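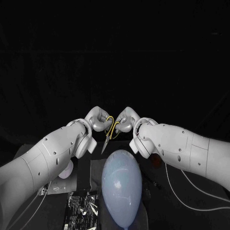 Both hands on the scissors, blade tip above the balloon.

Two-arm bench cell: setup and maintenance FAQ
Maintained by Ayman Karaki, Stedgate workshop

What does this page cover?
Routine setup, cleaning and fault checks for the two-arm cell on the Stedgate bench. Programming is covered in the Prokis manual.

What order do I power things up in?
Bench supply, controller, left arm, right arm, hands. Wait for each arm to report ready before starting the next. If the hands are powered first, the controller logs fault 106 and the whole sequence has to be repeated.

How should the arm cables be run?
In a loose arc across the table and off the edge on the same side as the arm. Do not tape them down within the working area. Move each wrist through its full travel by hand, with the drives off, and check that the cable neither pulls tight nor catches under the forearm.

Why a black backdrop and a dark bench top?
White arms are easier to segment against them. Creases in the fabric are acceptable. Grey cloth under the workpiece is also acceptable, provided it lies flat and its colour is not close to that of the object.

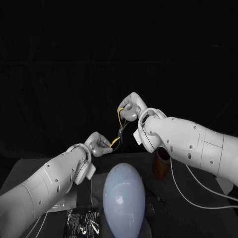
Thin items handled by both hands need the grip offset checked first. Run the Prodden alignment routine with nothing in the fingers, then again with a length of cord. If the two results differ by more than 8 counts on any finger, re-zero that hand before going further.

Can I leave other items on the bench during a run?
Yes, if they are outside the marked reach of the fingertips. Items under the forearms are tolerated only when they lie flat. Anything upright near a wrist should be entered in the obstacle list.

How often are the casing screws checked?
Every 2,000 cycles. Use the torque driver from the Gündoğdu kit, which is preset. Work from the wrist towards the elbow. If a screw turns before the driver clicks, mark it and recheck it at the next service.

What do I clean the shells with?
A lint-free cloth dampened with water. Methylated spirits will dull the finish. Wipe along the panel seams and keep moisture out of the wrist joint.

The right wrist stops with fault 183. What now?
This is a joint limit fault. Press the stop button, cut drive power, support the forearm and rotate the wrist back towards centre. Restore power and home the right arm only. If the fault returns, inspect the wrist collar for debris and leave the arm off until it has been looked at.

Do I need to recalibrate after changing a finger?
Yes. Re-zero the hand, then repeat both passes of the alignment routine and save the offsets under the new finger's serial number.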